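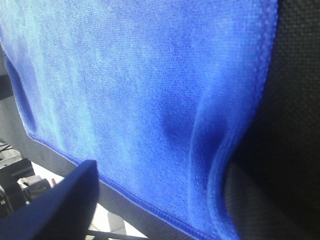

Virgil Coman wrote in to ask where the water goes when something wet gets dry. He wanted to know if it soaks into the air, like milk soaks into cereal, or if it stops being water.

It does go into the air, and it is still water when it gets there. It has changed into a form you can't see. This page explains how that happens.

Water is made of tiny bits

A drop of water is made of a huge number of tiny bits called molecules. They are much too small to see, even with the kind of microscope you might have at school. In liquid water the molecules are always moving. They bump into each other and slide past each other, but they also pull on each other. That pull keeps a drop together.

Not all the molecules move at the same speed. Some are slow and some are fast. If a fast one is at the top of the water, it may be moving fast enough to break away and fly off into the air. Then another one goes, and another. This is called evaporation.

Water in the air is called water vapor. It is a gas. You can't see it, smell it or taste it, but there is some in the air around you now.

A puddle on the playground

Think of a puddle after a rainstorm. If the sun comes out, the puddle gets smaller and smaller and then it is gone. Some of the water may have soaked into the ground or run down a drain. The rest has evaporated.

Water does not have to boil to do this. Boiling is fast and makes bubbles, and evaporation is slow and quiet, but both turn liquid water into vapor. A puddle can evaporate on a cold day too. It takes longer.
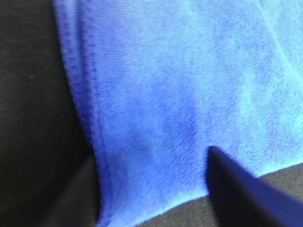
Four things make drying faster or slower.

The first is heat. When water is warm, its molecules move faster, so more of them can break away. A wet sidewalk in July may dry in 20 minutes. The same sidewalk in December may stay wet all day.

The second is wind. When water evaporates, the air right next to it fills up with vapor. If that air stays where it is, some of the vapor turns back into water. Wind carries the damp air off and brings in drier air. This is why people blow on wet paint, and why a breezy day is good for hanging out laundry.

The third is how spread out the water is. Molecules can only leave from the surface. A cup of water poured onto a driveway has a very big surface, and it dries quickly. The same water left in the cup has a small surface, and it can take days.

The fourth is how damp the air is already. Air with a lot of water vapor in it is called humid. On a humid day, many molecules land back on wet things as others leave, so drying is slow. In a desert the air is usually very dry and wet things dry fast.

Try it yourself

You need a measuring spoon, a saucer, and a narrow glass. Put two spoonfuls of water in the saucer and two in the glass. Stand them side by side on a windowsill where they won't get knocked over. Look at them every morning and write down what you see. Before you start, guess which one will be dry first.

You can do it again with two saucers that match. Put one in a warm room and one in a cool room. Use the same amount of water in each, or it won't be a fair test.

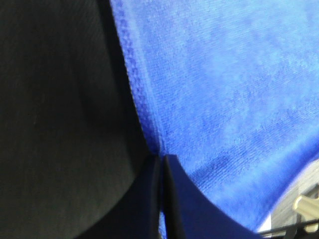

Why do you feel cold when you get out of a swimming pool?

Water on your skin is evaporating, and it takes heat from your body as it goes. The fastest molecules leave first. The ones that stay behind are slower, and slower molecules mean cooler water. Your skin loses heat to that cooler water. Sweat works the same way, which is handy on a hot day.

What happens to the vapor?

Water vapor moves around with the air. When the air cools down, some of the vapor turns back into liquid. This is called condensation. You can see it on the outside of a glass of ice water – those drops came from the air in the room and did not leak through the glass.

High in the sky, vapor condenses onto specks of dust and makes clouds. The drops in a cloud are so small that they stay up. When enough of them join together, they get heavy and fall as rain. The rain makes new puddles, and the puddles start to dry.

Words to know

Molecule – a very tiny bit of a substance, such as water.

Evaporation – when a liquid slowly turns into a gas.

Water vapor – water in the form of a gas.

Humid – having a lot of water vapor in the air.

Condensation – when a gas turns back into a liquid.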